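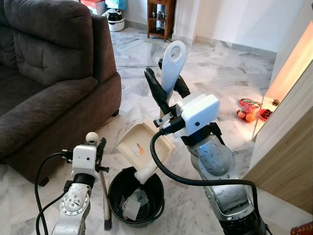 The Botumis office asked in its last comments why the speed limit near furniture and people's feet is still a line in a handbook and has no check behind it. Fair point, and most of this report is an answer to it.

Progress report, good practice for two-armed household robots
Arncombe site, for Botumis
September 6, 2019

Short version. Draft rules are out. Checks on the rules are half done. Money is fine, time is not.

1. Where we are

Target for the period was 2,000 logged task runs under the draft rules. We have 1,110. Of those, 1,023 have a complete log sheet (start check, operator initials, stop check, notes). The other sheets are missing the stop check, mostly from the first weeks of July, before the sheet was cut down to a single page. We are not counting them toward the target. They stay in the folder so anyone can look.

Tasks so far are floor work and tidying. Emptying a dustpan into a bucket is the one we use most for trying out rule wording, as it needs both arms at work close together, with one gripper on the dustpan and the other on the brush. Most of the arguments about wording came out of that one task.

2. Rules now in the draft

Speed. Slow setting whenever an arm is within reach of a person or a piece of furniture. Until now this was up to the operator. From this month the operator reads the setting aloud and writes it down before the first move. Not a real check yet, we know. The software limit is with Olley and was due in July – now promised for next month.

Two-arm work. One arm holds still while the other does the moving, unless the task sheet says otherwise. Task sheet has to say which arm.

Cables. Walk the full length of every cable before a run, with the arms in the position they'll actually work in. Checking with the arms parked is no good, slack looks completely different once both arms reach forward. Any loop that passes over the work or lies along the floor goes on the sheet. Operator decides whether to re-route, and signs.

Held tools. Anything with a long handle counts as part of the arm for clearance. So the gap is measured from the end of the handle. This was missing from the first draft and it is the change we would most like comments on.

Home rooms. Rooms stay furnished the way people live in them. Shelves with small items or food on them are marked on the room sketch and arms do not cross that line. We thought about clearing the shelves first and decided against it, the rules have to hold in a room with things in it.

Stop button. Within arms reach of the operator, tested at the start of every session, no exceptions. Second person in the room for all two-arm tasks.

3. What went badly

Operators skip the cable walk when a session runs late. We can see it in the times on the sheets. Have moved it to the top of the page, above the task name. Too early to say if that helps.

The term "near" was read differently by every operator. Replaced with a fixed distance in the task sheet, but the distance itself is a guess until the Olley limit arrives and we can test it.

Tiwari reviewed the first draft and found 2 rules that contradict each other – the hold-still rule and the old rule on steadying a container. Old rule is gone. Their full comments are in the shared folder, worth reading if you have time, esp. the part on training new operators.

Hard floors. Draft said nothing on floor type at all. Now there is a line about dry tile before any run, and a note that shiny floors need a look at the lighting first. Wording is rough.

4. Next period

Get the software speed limit in and rerun the dustpan task with it.
Reach 2,000 complete sheets. Doable if we keep the current pace and lose no more weeks.
Send second draft to Tiwari and to you at teh same time.
Write the operator training page. Not started.

5. Needed from Botumis

A yes or no on the held tools rule. Also whether the room sketch can be a photo with lines drawn on it, operators keep asking. And please confirm the new report template, we have used the old one here.

Budget sheet sent separately. No changes between lines.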